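Dilell Community Workshop: Surfaces and Storage Project
Progress report to the Bilania Fund
December 14, 2024
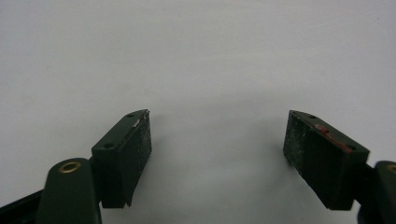
The second stage of our work was the renewal of the surfaces in the main room and in the small room next to it, and I am pleased to report that most of it is finished. The old surfaces were dark and stained from many years of glue and paint, and small parts were easily lost on them. We asked for a plain and light finish without pattern, and we have kept to this choice in both rooms. The new pale gray-white is smooth and matte, with only very faint mottling, and it carries no markings. A member who repairs clocks told us that she can now find a dropped screw without moving her lamp. We consider this a good sign, although it is only one opinion.

Period and purpose of the report

The report covers the time from the signing of the agreement until today. It follows the order of the work plan that was attached to our application. Where the plan was changed, I explain the change and what it means for the budget. The first stage, which was the clearing of the rooms and the sorting of the old stock, was described in our previous letter and I do not repeat it.

Work finished

All benches in the main room have been sanded, filled and finished again. The drying between coats took longer than we expected, and for nine days the main room was closed to members. We had announced a shorter closing. Some members came to a locked door in this time, and we have written to them to apologize. During the closing we kept the small room open in the evenings, so that urgent repairs could continue.

In the small room we did not replace the benches. Two of them were still strong, and after we removed the old cover we found that the wood under it was healthy. They received the same finish as in the main room. The third bench had a broken leg and was taken out. We do not plan to buy another one now, as the room is easier to use with more free floor.

The finish was supplied by Amby, a local firm that also gave us advice on preparation. They recommended the matte version. At first I preferred the glossy one, which is easier to wipe, but under our ceiling lights it gave strong reflections and people complained of tired eyes after an hour of fine work. The matte sample was tested for two weeks on one bench before we ordered the rest.

Storage

The wall shelves are in place on the long side of the main room. They carry 60 boxes with lids, one size only, and each box has a label on the short side. The labels are written by hand for the moment. We would like to print them, but the list of contents is still changing – last week the group for bicycle repair asked to separate brake parts from cables – and it would be a waste to print the labels twice.

The tall cabinet for liquids has not been delivered. The supplier, Yurchenko, informed us in October that the locks had to be ordered again. We now have a written promise for the end of January. Until then the liquids stay in the old metal cabinet in the corridor. It is locked, and the key is kept at the front desk.

Use of the rooms

Since the reopening, 45 people have signed the book for the main room, and several of them come more than once a week. Before the work we did not keep a book, so I cannot compare these visits with the earlier situation. From next year we will keep it all the time and send you the totals with each report.

The new rules for the benches are short. Each person wipes the bench at the end and puts a cutting mat under any blade. Hot glue is used only on the bench near the window, where we left a ceramic tile for this purpose. In general the rules are respected. There is already one burn mark on the second bench, as large as a coin, and it will be repaired together with the other small corrections in January.

Budget

The spending on materials is within the amount that was approved. The finish and the fillers were a little cheaper than in the offer, and the shelf brackets were more expensive, so the two differences nearly cancel each other. The one change that I must report is the rent of a floor sander, which was not in the plan. We had hoped to borrow a machine, but this was not possible in the days when we needed it.

At the moment 1518 remains in the budget line for equipment. This sum is reserved for the cabinet and its delivery, and we ask you to allow us to carry it over into the next year. If there is money left after the cabinet is paid, we would like to use it for two additional lamps. The invoices received until now are in the attached folder, in the order of payment.

Difficulties

The main difficulty was time. Most of the sanding was done by our own members after their working day, and we planned it as if everyone could come every evening. In the next stage we will count with fewer hands and a longer calendar.

Dust was the second difficulty. We covered the shelves with sheets, but fine dust still went into the drawers and we had to clean many tools one by one. For the sanding in the corridor we will empty the drawers first and carry them to the small room.

Next steps

In January we will receive the cabinet, repair the burn mark and finish the edges of two benches, where the coat is thinner than it should be. After this we begin with the corridor. The wall there is slightly damp near the entrance, and before painting we want the owner of the building to look at it. We have sent him a letter and we wait for his answer.

We also wish to ask for your opinion on one point. In the work plan the corridor should be painted in green, to match the front door. After the experience with the light surfaces, several members would prefer the same pale tone on the corridor walls. The cost is equal. If you agree, please confirm this in writing before the end of January, so that we can order the paint in one delivery with the material for the corrections.

With kind regards,
The coordinator, Dilell Community Workshop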